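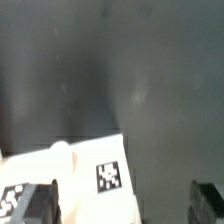 A white box with a printed square marker, seen between the two fingers of a gripper.

Sorting line at Plornance stopped after gripper fault

30 Jan 2023

The robot sorting line at the Cemanell returns center in Plornance has been standing still since Friday evening, when one of its arms closed on a box and would not let go again. No one was hurt, we are very glad to say, and the staff on the late shift did just what they had been trained to do: they hit the stop button, stepped back behind the yellow line and called the service desk.

The arm is one of five Evo units that Cemanell bought from Deschamps, the firm that also looks after them. Each arm has two fingers and a small camera close to the wrist, which looks for the black-and-white squares printed on the boxes and works out from them where the box is and how it is turned. Most days that goes along so smoothly that people walking past on their way to lunch hardly give it a glance.

On Friday it went wrong on box number 3186 of the shift. According to the center, the arm took hold a little off to one side, the fingers kept squeezing well after they should have stopped, and the box gave way at one corner. The arm then tried to swing over to the belt with its grip still tight, and that was when a packer (quick thinking, and well done!) reached for the button.

Deschamps sent two technicians on Saturday morning. Their first look points to the force sensor in one of the fingers, which seems to have been sending the same reading over and over, so the arm believed it was barely touching anything at all. They would also like to know why the backup limit in the software let it carry on. That limit was last changed in April, during the big update, and the old settings are now being compared with the new ones line by line.

Until that is sorted out, all five arms stay switched off, even the four that have shown no trouble. The center normally puts up to 1000 boxes a day through the line, and for now everything is being done by hand at the long tables by the loading doors. Extra people have come over from the packing hall to help, and the coffee is on the house for as long as it lasts.

Customers waiting for a refund may find that it takes a couple of days longer than usual, and Cemanell asks for a little patience. There is no need to call or to send anything twice. Parcels can be dropped off at the front desk as always, and the center will post word on this page once Deschamps has cleared the arms to run again.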